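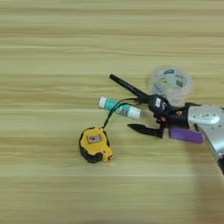 Light and dark bands in the grain of a wooden tabletop.

Print this page | E-mail this page
Shares: 55 | Comments: 4

Why Does Wood Have Stripes?
Sturnus Science Pages for Young Readers

Wood is a material made by a living plant. It is built up a thin layer at a time, over many years, and the layers stay in place after the tree is cut. The lines on a wooden table, door or floor are the edges of these layers. They are called grain.

To see how grain forms, it helps to start with the trunk of a living tree.

The parts of a trunk

A trunk has several layers. The outside layer is bark. Its outer part is dead. It keeps water in and helps keep insects, fungi and fire out. The inner part of the bark is alive. It carries sugar, made in the leaves, to the rest of the tree.

Under the bark is a layer called the cambium (say KAM-bee-um). It is very thin, and you could not easily pick it out without a magnifying glass. The cambium is where the trunk grows wider. Its cells divide again and again. New cells on the outer side become bark. New cells on the inner side become wood. Many more wood cells are made than bark cells.

Inside the cambium is sapwood. Sapwood carries water and minerals up from the roots. In most trees it is pale.

Further in is heartwood. This is older wood that has stopped carrying water. The tree stores certain chemicals in it, and these often make it darker. Some of them also slow down rot. Not every kind of tree has heartwood that looks different from its sapwood.

At the center is the pith, a small soft core left over from when that part of the tree was a young shoot.

A tree grows in two ways. It gets taller only at the tips of its shoots. It gets wider along the whole length of the trunk and branches. A nail driven into a trunk stays at the same height above the ground, even when the tree becomes much taller. After some years the new wood may cover it.

How a ring forms

In places with a cold winter and a warm summer, trees do not grow at the same speed all year.

In spring, the tree needs a lot of water for its new leaves. In many trees, the wood made at this time has wide cells with thin walls. It is called earlywood. In trees such as pine, earlywood is light in color.

Later in the season, growth slows. The cells are narrower and their walls are thicker. This is latewood. It has more solid material packed into the same space, so it is harder and heavier. In pine it is also darker.

In winter, the cambium rests. The next spring it starts again with a new layer of earlywood. The change from the old latewood to the new earlywood is sharp, and it shows as a clear line.

One band of earlywood and one band of latewood make one growth ring. In most years, in these climates, a tree makes one ring. A section cut near the base of the trunk will show nearly all the years of the tree's life. A section cut higher up shows fewer rings, as that part of the trunk did not exist when the tree was small.

Trees in warm, wet places may grow all year. Their rings can be faint, or there may be none. If the place has a dry season and a rainy season, rings may form to match.

What rings can record

Rings are not all the same width. A wide ring usually means good conditions for growth, such as enough water and plenty of light. A narrow ring can mean a dry year, a cold year, an attack by leaf-eating insects, or shade from taller trees nearby.

Suppose a pine is cut down in Clokelico Forest, and its stump has 32 rings. The 4 rings closest to the center are narrow. The tree was small then, and it may have been shaded. The rings after that are wider. Perhaps a large neighbor fell and let in more light. Near the bark the rings become narrow again. There are two possible causes. There may have been dry years. It is also possible that the tree made as much wood as before, but had to spread it around a larger trunk. One stump cannot settle the question. A scientist would compare it with others from the same forest.

The science of dating things by tree rings is called dendrochronology (say DEN-dro-kruh-NOL-uh-jee). A scientist does not have to cut down a tree to study it. A hollow tool called an increment borer can be turned into the trunk by hand. It takes out a thin rod of wood, called a core, that shows the rings as a row of lines.

Patterns of wide and narrow rings can be matched between trees. If the inner rings of a living tree match the outer rings of an old roof beam, the two records can be joined. The joined record goes back further than either one does alone.

From rings to stripes

A ring is round only when the trunk is cut straight across. Most lumber is cut the long way.

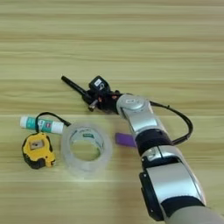 Picture a trunk as a set of tubes, one inside another. Slice across the tubes and the ends are circles. Slice along them and the walls appear as lines running the length of the slice. The lines on a board are made in this way. A board and a stump can come from the same tree and look very different.

The angle of the cut changes the pattern.

Plain-sawn boards are cut in slices from one side of the log to the other. Boards from near the outside of the log often show curved shapes like arches or tall flames. These appear where the saw passes through a ring at a low angle. The trunk also tapers, and that helps to close the tops of the arches.

Quarter-sawn boards come from a log that has first been cut into four long wedges. Each wedge is sliced so that the rings meet the face of the board at a steep angle. The lines on these boards are straighter and closer to parallel. More of the log is wasted, so the boards often cost more.

End grain is the surface seen at the end of a board. Parts of the rings show there as curves. If the curves are tight, the board came from near the center of the log. If they are almost straight, it came from further out.

Knots

A knot is the base of a branch. The branch starts near the center of the trunk. As the trunk gets wider, new wood forms around the branch and covers more of it. When the log is sawn, the saw passes through the buried branch and leaves a round or oval mark.

If the branch was alive while the trunk grew around it, its wood is joined to the wood of the trunk. This is a tight knot. If the branch was dead, the two are not joined. This is a loose knot, and it can fall out and leave a hole.

Grain bends as it goes around a knot. A board with large knots is usually weaker than a clear board of the same size.

Grain and strength

Wood cells are mostly long and thin. Most of them lie in the same direction as the trunk. They are stiffened by a substance called cellulose and held together by another called lignin.

Because of this, wood does not have the same strength in every direction. It is hard to pull apart along the grain. It is much easier to split between the cells. A person chopping firewood stands the log on its end and strikes down along the grain, so the wood separates with less effort.

Wood also changes size. It takes in water from damp air and loses it to dry air. It swells and shrinks very little along the grain, and much more across it. A wooden door may stick in a wet season and swing freely in a dry one.

Plywood is made to deal with both of these problems. It is a stack of thin sheets glued together, and the grain of each sheet crosses the grain of the next. The strong direction of one sheet supports the weak direction of its neighbor.

Try it: rubbing a board

You need thin white paper, a wax crayon with its wrapper removed, and a piece of bare wood with a rough surface. An old fence board works well, as weather wears away soft earlywood faster than hard latewood. Ask an adult before you use it, and watch for splinters.

1. Lay the paper on the wood and hold it still.
2. Rub the side of the crayon across the lines, pressing lightly.
3. Look at the marks. The raised bands come out dark. The low bands stay pale.
4. Turn a new sheet and rub along the lines. Compare the two results.

Smooth, varnished wood will not give a clear rubbing.

Words used on this page

Cambium: the thin living layer that makes new wood and new bark.
Earlywood: wood made at the start of the growing season.
Latewood: wood made later in the growing season.
Heartwood: older wood in the inner part of a trunk.
Sapwood: younger wood that carries water.
Pith: the soft core at the center of a trunk.
Grain: the direction of the cells in wood, and also the pattern seen on its surface.

Next page: How Does Water Reach the Top of a Tree?

Print | E-mail | Share (21)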